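Home | Course Outline | Readings | Assignments | Library | Contact

AUTOMATION AND THE WORKPLACE
Handout for Unit 6: Sorting and Clearing Work

Purpose of the unit

Unit 5 dealt with automation on fixed lines, where the product arrives in the same position every time. This unit turns to work that has no fixed position: picking up mixed objects, deciding what each one is, and putting it where it belongs. Such work is found in returns departments, lost property offices, hotels and sports halls. It is usually poorly paid and seldom described in writing, and this has made it difficult both to automate and to defend in negotiations.

Students should read the Warnico case before class and bring the task sheet from Unit 2.

The Warnico case

Warnico handles returned goods for several retailers, among them Wenosport, a seller of equipment for racket sports. At the time of the study the site employed 60 sorters on two shifts. Each sorter opened returned parcels, separated goods from packaging, checked the goods for damage and placed them in one of four streams. The expected rate was 110 parcels per shift.

Management contracted with Vurnard for a robotic sorting cell. The cell was to learn from recorded human handling, so the first stage of the project needed people and no robots. Sorters were asked to carry out ordinary picking with hand-held grippers in place of their bare hands. A total of 273 recorded sessions was agreed on for the first stage.

What changed for the sorters

1. Pace. Work with a hand-held gripper is slower than work by hand. The parcel rate was suspended for those who recorded, but only after a complaint was made in the second week. The original project plan had no provision for it.

2. Skill. Sorters were found to know a great deal that did not appear in their job descriptions. A soft bag has to be gathered before it is lifted. A light, open object has to be held firmly enough to stay in place but not so firmly that it bends. Several sorters reported that they had never before been asked how they did this.

3. Status. Recording was paid at a supplement of 400 per month. Those not selected saw this as unfair, and the supplement was later offered by rotation.

4. Ownership. The employment contract said nothing about recordings of a worker's movements. The parties signed a separate agreement covering storage, use by third parties and the right to withdraw.

5. Future of the job. Management stated that sorters would move to inspection and exception handling. No figures were given for how many such posts would exist. Students should note the difference between a commitment to retrain and a commitment to employ.

Terms used in this unit

Demonstration: a recorded performance of a task by a person, used to train a machine.
Exception: an item the automated system cannot place and passes to a worker.
Task residue: the duties left to employees once part of a job has been automated. The term is used in the Tang reading, section two.

Points for discussion

Consider whether a demonstration is part of ordinary duties or a separate service. Consider also who should carry the cost of slower output while recordings are made, and whether the answer changes if the worker's own post is affected by the result.

Written work

Write two pages on one task from your own experience of paid or unpaid work. List the steps as an employer would record them, then the steps as you carried them out - the gap between the two lists is the subject of the paper. Submissions are due before the November review class.

Contact: Course Office | Copyright Department of Work and Organization | Back to top
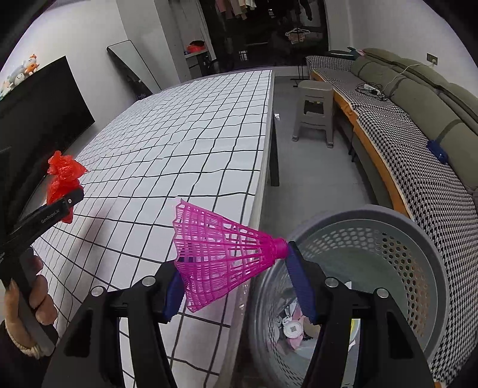

Figure 6.1. Picking with hand-held grippers: a pink plastic shuttlecock and a crumpled red plastic bag.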